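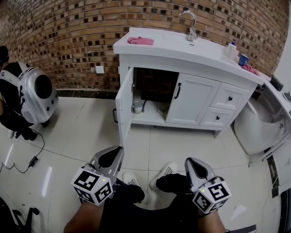

Vanity against a curved brick wall, keep it or swap it?

junemari_105
Downstairs bath. White vanity, short legs, one piece top with the sink built in. Wall behind is curved brick with the little glass blocks in it and the cabinet is dead straight so you get a gap at the back. Stuff falls down there constantly. Husband wants it out and a pedestal sink in. I want the storage. Opinions??

dunbar_tile
Keep it. Pedestal on a curved wall is a headache, ask me how I know. Scribe a filler strip out of PVC trim, caulk it, done. 3 hours tops

Rongrong Lei
Disagree w/ Dunbar. Caulk on rough brick looks awful after one winter. I'd leave the gap and put a small ledge over it. Also why is there only one cup in that cabinet, you said you want the storage lol

junemari_105
Its empty because I'm in the middle of cleaning it out! Everything that was under there is in a box in the hall. Trying to decide what goes back. The hose takes up the good spot

werngate
Tension rod across the inside, hang spray bottles off it. Drawers for the small stuff. And get the pink cloths off the counter, put a hook inside the left door. Two cloths and a pump bottle and cups, thats your whole counter gone.

dunbar_tile
Hook inside the door is fine but check it clears the hose when you shut it. And Rongrong, I did a brick one in February, caulk still looks good

Rongrong Lei
February of this year? Give it time.

junemari_105
ok ok. What about the handles. Door has the vertical black pull, drawers have little knobs. Bugs me every morning

werngate
Leave em. Black and black, who cares

vutska
I'd care. Long pulls on the drawers too, $10 and you fill the old holes. But please don't paint the brick whatever you do, I would kill for that color

junemari_105
Not painting it!! Husband asked, got told no. Going to try the ledge first, teh caulk can wait. Will measure saturday

dunbar_tile
Make a cardboard template first. Dont trust the tape on a curve

Recent threads
Glossy floor tile, grout gone dark in 3 spots
Best bin for under a sink with a hose in the way
Faucet too tall for the basin, splashing
Cleaning glass block without scratching
Toilet right next to vanity, how close is too close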